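Household Tips: Calm at Home, Without the Fuss

By Judite Sampaio

Every January somebody tries to sell me a peaceful house. Last year it was a "stillness lamp" from Evero that fades from orange to pink while you breathe along with it. I breathed along with it for 21 evenings. I was as cross at the end as at the start, and I had one more plug to dust behind.

So I come to tips about quiet corners and meditation spaces with a raised eyebrow. Some of them do help a bit. Most are shopping lists.

The corner itself. You don't need a room, a screen or a mat with a lotus on it. You need a place to sit where you can't see the washing-up. I use the end of the landing. A kitchen chair is fine. If you prefer the floor, fold a bath towel in four and sit on the front edge of it so your hips are higher than your knees. 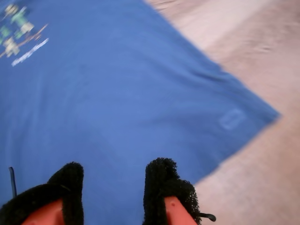 Cushions are where the money goes. The buckwheat sort from Kotian are pleasant enough, but they rustle each time you shift, and I shift a lot. An old pillow folded over and tied round with a dressing-gown cord did me just as well for two years.

Timers. Please don't use your phone. You will look at it. A wind-up kitchen timer under a tea towel ticks softly and rings softly, and if the ticking annoys you, put it in the next room and leave the door ajar. My neighbour Iñaki Manzano swears by the Emov app with its 200 different bells. He has spent more time choosing a bell than sitting, by his own account.

Smells. I'm not convinced that lavender does anything lavender growers don't want it to do. If you like incense, stand the holder on a saucer of dry sand, keep it well away from curtains and open a window afterwards. Ash on a painted sill should be vacuumed up first – wipe it and you get a grey smear that needs sugar soap.
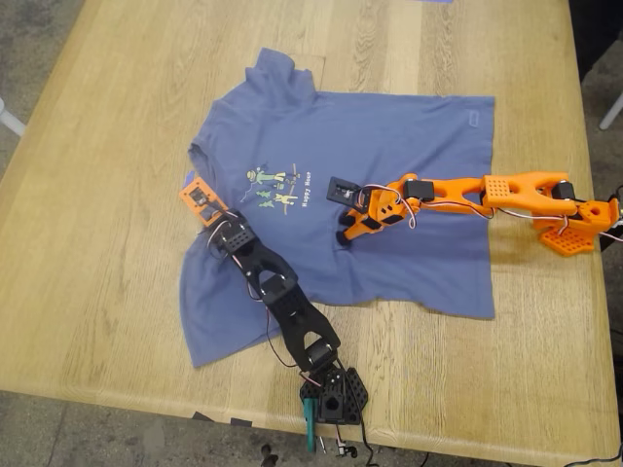
Household Tips – Issue 51 – page 4

Chores as practice. This is the one people write in about, usually to tell me that ironing changed their life. I doubt it. But doing one dull job slowly, with the radio off, is restful in a small way, and the job gets done. Pick something short. Drying spoons is good. Cleaning the oven is not, whatever the retreat brochures from Rondoritz may say about mindful scrubbing.

Noise. A rolled blanket along the bottom of the door takes the edge off a television. Felt pads under chair legs help whoever lives below you. I'd skip the sound machines.

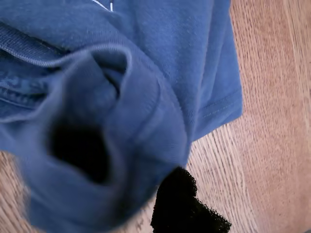
How long should I sit for when I'm just starting?

Five minutes, at the same time each day, and leave it there until March. If you still want to go on by then, make it ten.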